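Slow Tables: notes for the talk

Slot is 32 minutes including questions. Aim to stop talking at 25. Last time I aimed at 30 and was still going when they switched on the dishwasher.

Clicker: green is forward. Green is forward.

Working title on the program is "What Waiting Rooms Get Wrong". I wanted "Sit Down, You're Making Us Nervous" but the organisers felt it had a tone.
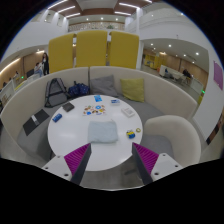
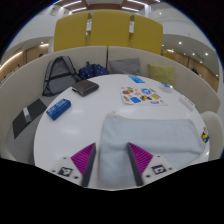 Slide 3. Hello, and why furniture

Thank them for coming. Do not thank them for coming "out on a Tuesday", as if they had somewhere better to be.

Ask for hands: who has moved a chair in a public lounge in the past month? Wait. Who moved it back? Wait longer. Enjoy the silence, it's the best bit of the talk and I didn't write it.

Main point, say it early in case I lose them: people decide whether a shared room belongs to them in the first few seconds, and they mostly decide by looking at the tables. A round one gives you no head and no foot. You can join it without feeling you've been called in to discuss your performance.

Slide 4. The Stistside library lounge

Background for anyone from out of town. Stistside had a ground-floor lounge that cost a fair bit and was used mainly by people waiting for the rain to stop. Long bench down one wall, bolted. Rectangular tables, also bolted. The brochure called it a "flexible community hub". The only flexible thing in it was the opening hours.

What we did over the winter:

Took out the bolts. (Pause. There is a person in every audience who gasps at this.)

Swapped the rectangles for 3 big round tables and left plenty of floor between them.

Turned off the television. It had been showing a weather channel to people sitting beside a window.

Did nothing else until February, which was harder than all of the above put together.

Slide 5. What happened

Don't oversell. We didn't build the agora. We got a card game, a regular knitting crowd, two men who argue about trams, and a large number of people eating sandwiches under a sign asking them not to.

Budget line: the whole change cost around 2,000 dollars, and a painful share of that was filling bolt holes. If anyone from finance is in the room, look at them warmly here.

Complaints went up at first. I used to leave this out and then I was asked about it at Skov and turned the colour of a plum. So, say it: complaints went up. People who never use a room don't complain about it. They were cross about the noise, the draught by the door and the price of the coffee, and they came back the next day to be cross again.

Slide 6. The Plornik problem

Named after the Plornik arts centre, which took it very well.

They bought beautiful chairs. Heavy ones, so they wouldn't wander. Visitors couldn't shift them without making a noise like a ship docking, so they perched where they were put, at the exact distance from one another that stops you hearing a word. Lovely photos in the annual report.

Rule of thumb: if a tired grandparent can't move it with one hand while holding a coffee in the other, you've bought sculpture.

(If this gets a laugh, move on. If it doesn't, move on faster.)

Slide 7. Things left lying about

This is the slide I get emails about. Cleaning contracts usually say clear every surface, every evening. Fair enough for cups. But a table with a jigsaw half done on it is an invitation, and one wiped bare each night starts each morning as a stranger.

Solley tried a simple arrangement. One table gets cleared fully, the others get wiped around whatever's in progress. It needed a meeting, then a second meeting to undo what the first one had decided. It's been running quietly ever since.

Anticipate the question about lost property. Answer: yes, there is more of it. Buy a bigger box.

Slide 8. If you only have an afternoon

Read these slowly, people write them down.

Sit in your own lounge for an hour without a laptop. You'll hate it by minute ten, and you should note why.

Count the signs that begin with "Please do not". Take down 2 of them and see if civilisation holds.

Find the seat everyone picks first. Work out what it has. It's usually a wall behind it and a view of the door, same as every cat could have told you.

Move one table. Don't announce it.

Slide 9. Questions

Repeat each question for the back row. Someone will ask about power points. There are never enough power points, and I have no wisdom on the subject.

Take the adaptor home this time.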